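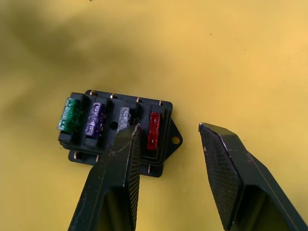 A small black fuse block with its row of blade fuses.

Frequently Asked Questions: The Zenby Book of Puzzles and Quizzes

Who is the book for?
We had readers from eight or so up in mind when we put it together, but please don't let that stop anyone! We've heard from grandparents who keep a copy by the kettle and from one family who read a page out loud at every single meal for a whole winter. Younger children can join in happily with a grown-up reading the questions, and the picture puzzles need hardly any reading at all.

How many questions are there?
There are 719 in all, spread over 16 chapters. Each chapter has its own theme – oceans, inventions, knights and castles, famous dogs from stories, and so on – and you can begin wherever you like. My own advice is to leave the riddles chapter until you've warmed up a little, as some of them are real stinkers.

Are the questions very hard?
Some are and some aren't, and we've mixed them up on purpose so that everybody gets a turn at feeling clever. Look for the little stars beside each question. One star is a gentle one, two stars will make you stop and chew your pencil, and three stars may have you phoning an aunt. If you're playing in teams, you might let the younger team have first pick of the one-star questions.

Where do I find the answers?
They're all at the back, printed upside down (we know, we know, but it does slow down the peekers). Where an answer has a good story behind it, we've added a line or two so you can find out more. The maze solutions have their own pages right after the quiz answers.

Who are Steltow and Drutia?
Oh, we're so glad you asked! Steltow is the grumpy heron who sets the word puzzles, and Drutia is the mole who is forever getting lost in the mazes. You'll meet them both in the first chapter, and they quarrel in the margins pretty much all the way to the end. You don't need to have read any other books to enjoy them.

Can I write in the book?
Please do! The paper is nice and thick and takes pencil very well. Felt-tip pens can show through on the other side, so we'd steer you toward pencil or ballpoint. If you're borrowing a copy from the library, a sheet of scrap paper will do the job, and your librarian will be grateful.

I'm a teacher. May I use the quizzes in class?
Yes, and thank you for thinking of us. You're welcome to copy up to 2 pages from each chapter for your own class. If you'd like to use more than that for a quiz night or a reading club, just drop us a note through the contact page and tell us what you have planned – we nearly always say yes, and we love hearing how it went.

I think I've found a mistake. What should I do?
Tell us, please. In the first printing, the answer to question 14 in the castles chapter was swapped with the one below it, and a very sharp-eyed reader caught it before any of us did. That one has been put right in newer copies.

Will there be another one?
There will. It's called The Kokkonen Riddle Box, and we hope to have it in shops in January. It's all riddles and codes this time, with a long mystery running through the whole book that you solve a clue at a time. Drutia is in it. Steltow says he's thinking it over.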